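Speaker notes: Keeping layers in laminated dough at small-bakery scale

Slide 1. Title

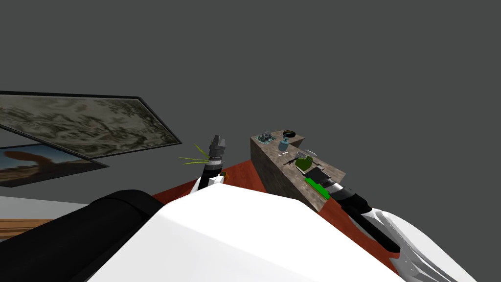
Start with the scope. Croissant and Danish dough only, butter lamination, one sheeter, batches of 1000 g flour. No puff, no vegan fats. Those come up in questions every time, so say it early.

Ask for a show of hands: who laminates by hand, who has a sheeter. If mostly by hand, spend longer on slide 4 and skip slide 7.

Slide 2. What fails

Two separate faults get called the same thing. Butter breaks into plates, or butter smears into dough. First one is butter too cold or dough too soft. Second is butter too warm, or too much pressure in one pass. The crumb tells you which. Broken plates give uneven tunnels with dense areas between them. Smearing gives a bready crumb with a greasy base.

Pause here. People photograph this slide.

Slide 3. Base formula

Read out only the ratios that matter. Flour 1000 g, total liquid 51 percent of flour weight, of which half is whole milk. Butter in the dough is small and is not part of the roll-in weight. Salt at 2 percent. Sugar at 12.

Liquid looks low to bread people. The dough should feel stiff when it leaves the mixer. Mix to moderate development and stop. The sheeter does the rest of the work, and a fully developed dough fights back on the second fold.

Slide 4. Matching the butter

Target is equal firmness, which means different temperatures for dough and butter. Dough near refrigerator temperature, butter a good deal warmer. Bend test: the slab should fold over the edge of the bench without cracking. If it cracks, wait. Do not beat it with a pin on one side only, it warms unevenly.

Mention the two butters from the trial. Duvon is the higher-fat sheet and has the wider working range. Wullell is standard block, cheaper, and needs to be plasticized first. Both gave saleable product. Duvon forgave more.

Slide 5. Folds and layer count

Do the arithmetic out loud, slowly. Lock-in gives three layers, one of them butter. Book fold, then single fold. Butter layers are one times four times three, so 12. Adding another single fold gives 36. For croissants I stay at 12. For Danish with a wet filling, also 12. Past 36 the layers in a yeasted dough start to merge in proof.

Expect an argument about how to count touching dough layers. Give the butter count and move on.

Slide 6. Rest times

Thirty minutes cold between folds, minimum. Wrapped, flat, on a metal tray. If the dough shrinks more than a finger width after the last sheeting, it needed longer. Overnight rest before final sheeting is fine and in a small shop usually fits the schedule better.

Slide 7. Sheeter settings

Ours is a Vostex bench model. The dial numbers do not transfer to other machines — tell them to work in millimeters. Reduce in small steps, never more than a third of current thickness per pass. Final for croissants 3.5 mm, Danish 4 mm. Turn the dough a quarter between folds so the open edges change direction.

Slide 8. Proof and bake

Proof below the melting point of the butter. Set 26 C and check with a second thermometer, cabinet displays drift. Ready when the layers are visible from the side and the piece wobbles if the tray is moved. Butter on the tray before baking means the cabinet was too warm.

Bake hot at first, then lower. Tray of 8, one piece pulled and cut from each tray during the trial. The December run came to 597 pieces at Zaki, all weighed before and after baking. Weight loss is on the handout, do not read the table.

Slide 9. Scrap dough

Trim goes back in as flat strips under the next block, cold, not balled up. Keep it under a tenth of the dough weight. Above that the bottom crumb tightens.

Questions. Likely ones: freezing shaped pieces (yes, before proof, extra yeast), sourdough (acid softens the dough, shorten the rests), egg wash on cut edges (avoid, it glues the layers).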